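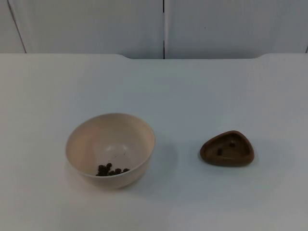 Come and help us spend our equipment money! I'm Efa Lewis, and I'm putting together the August budget for the bean-handling bench at Janden. I need three people for a paid planning panel — baristas, packers, anyone who portions small stuff for a living. You'd tell me which arms and grippers are worth a quote, and whether we lease or buy. 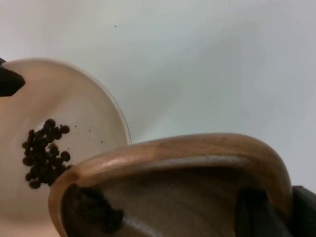
Hywel Mathias wants it said that spares belong in the budget from day one, and that he'll be asking every applicant what they'd set aside for worn finger pads.

Pay is $58 an hour, plus lunch. No robot background needed, but you should have favourite tools and strong opinions on bowls (wooden ones especially). 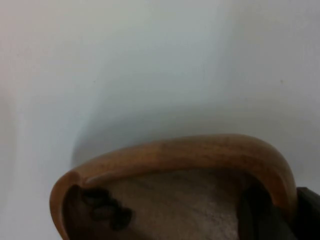

How to apply

Send me 200 to 300 words on the best or worst gear you've ever bought for work.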